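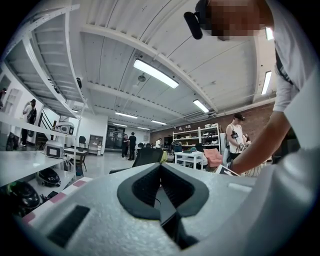
Mousse blanche à surface texturée et insert noir rembourré.

Mousses de calage Brumeo : questions fréquentes

Quelle densité choisir ?
La densité de 30 kg/m³ convient au calage courant. Au-delà de 40 kg de charge répartie, prendre la référence Zikov, plus ferme.

Quelles sont les dimensions des plaques ?
Les plaques standard mesurent 878 mm de large. L'épaisseur maximale sans collage est de 47 mm - les épaisseurs supérieures sont obtenues par contrecollage en usine.

Peut-on découper la mousse soi-même ?
Oui, à la lame longue non dentée ou au fil chaud. Le fil chaud impose un local ventilé. Marquer le tracé au feutre, côté non visible.

Quelle colle utiliser ?
Une colle néoprène en phase aqueuse. Les colles à solvant attaquent les mousses à cellules fermées de la gamme Bostley et annulent la garantie.

Comment nettoyer la surface ?
Eau savonneuse tiède, chiffon non abrasif, séchage à plat. Ne pas passer en machine.

La mousse blanche jaunit-elle ?
Oui, sous l'effet des UV. Le jaunissement reste superficiel et ne modifie pas la tenue à la compression. Stocker à l'abri de la lumière.

Reprenez-vous les chutes ?
Les chutes propres et non collées sont reprises au dépôt Robichaud, jusqu'à 16 h. La reprise est suspendue en février pour inventaire.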